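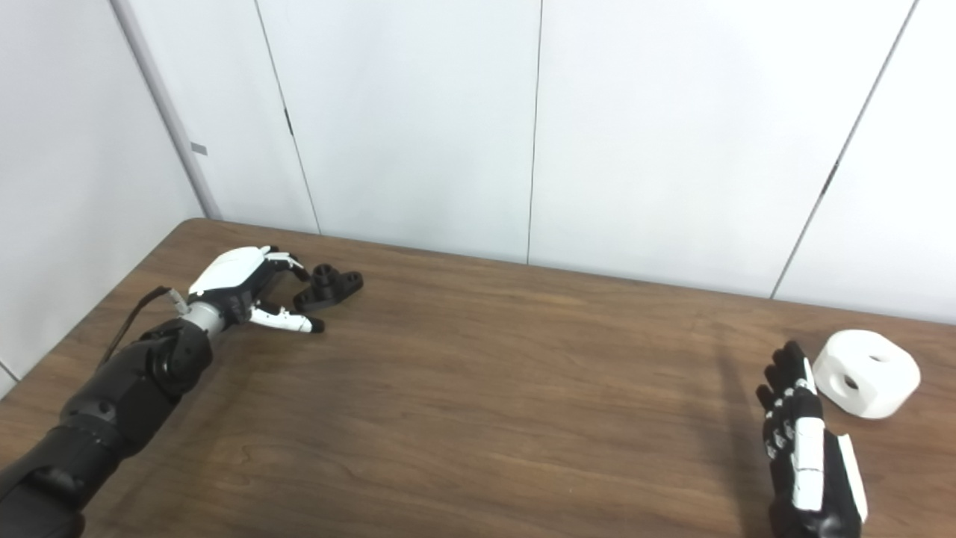 *Andunside, March*

### 4.2 Stalled closure of the left hand

The Nedanow trials used a two-armed robot at a wooden table, with a small black part on the left and a white part with holes on the right. Each hand was to pick up the part nearest to it. We ran 400 attempts, 200 with each hand.

The right hand gave no fault of note. The left hand stopped during closure in 45 attempts. In every case the controller reported a completed grasp, and the arm began its lift with nothing held. We regard the false report as more serious than the stall, as the next step in the program would have moved an empty hand over to the other arm's side.

Figure 2 shows the layout of the parts and hands. The black part has a flat base with a raised cylinder, and the fingers have to come in low over the table to reach it. 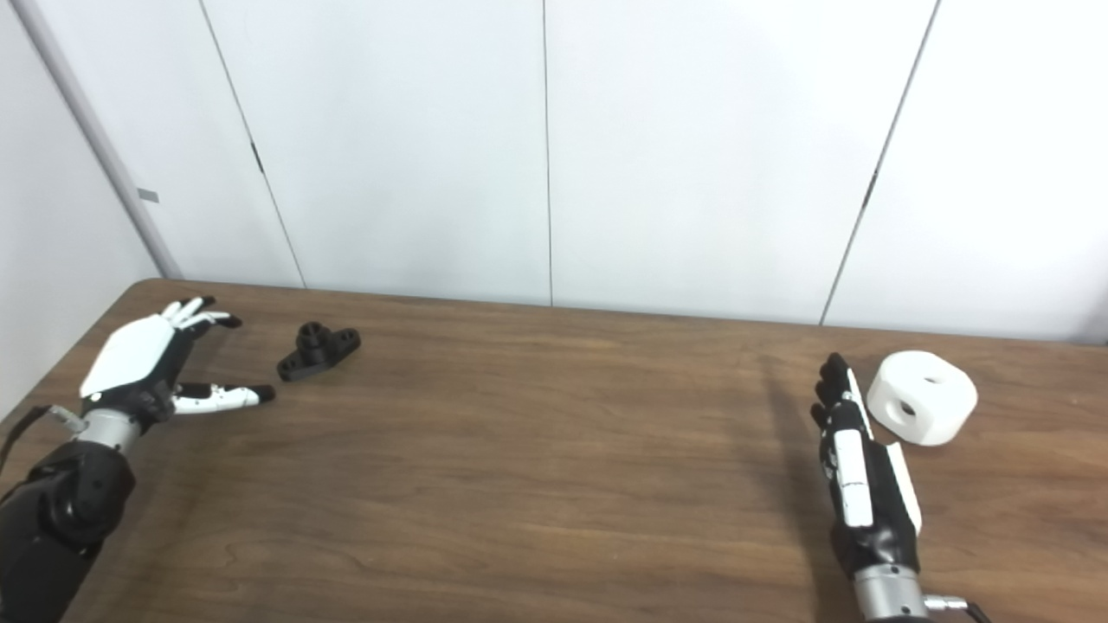
**Figure 2.** Both hands at the table, with the black part by the left hand and the white part by the right.

The logs point to the thumb motor. Its current rose to the limit before the fingers had closed, and the software read this as contact. A finger position check has been added to the Buvville controller. The trials with it are reported in Section 5.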